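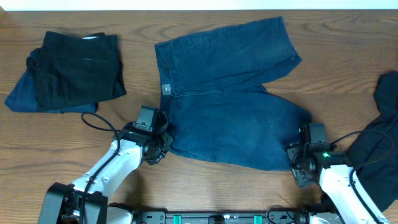
What is a curfew?

A curfew is a rule which says that people must stay at home during certain hours, mostly at night. The word is very old. It comes from French words meaning "cover the fire", and long ago a bell told people to do this before bed.

Why do towns make a curfew?

Sometimes there is trouble in the streets. People may break windows or fight, and others are afraid to go out. On 2nd April the town of Plinen began a curfew after two bad nights near the Karimi market. It started at 10 in the evening and finished at five in the morning. In Clarnbridge, the next town, there was no curfew, but 50 more police officers walked in the streets. 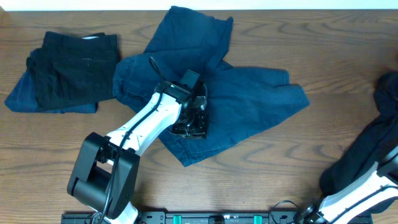 Folded clothes and a navy blue garment on a table.

Who can go out?

Doctors, nurses and firefighters can still go to their work. If somebody is very ill, the family can call an ambulance, and it will come as always. Other people who must work at night usually need a special paper – this is called a permit. In Plinen the town office gave 151 permits.
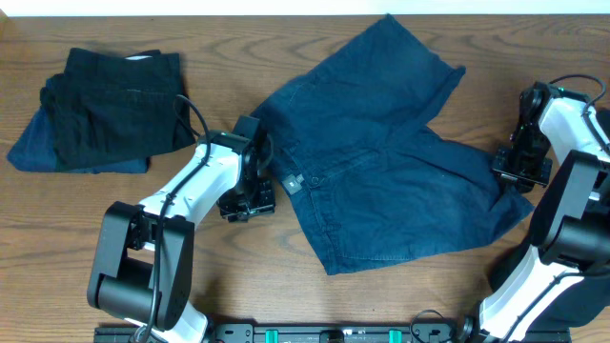
Navy blue shorts beside a folded stack.

What happens if you forget the time?

The police will normally ask where you are going and tell you to go home. Adults who break the rule may have to pay money, which is called a fine. Children should be home early, so in Plinen the youth club on Nirkden Road closed one hour before the curfew, at 9.

How does it end?

The mayor or the government says on which day the curfew stops. After this, everybody can go out in the evening again.

New words: curfew, permit, fine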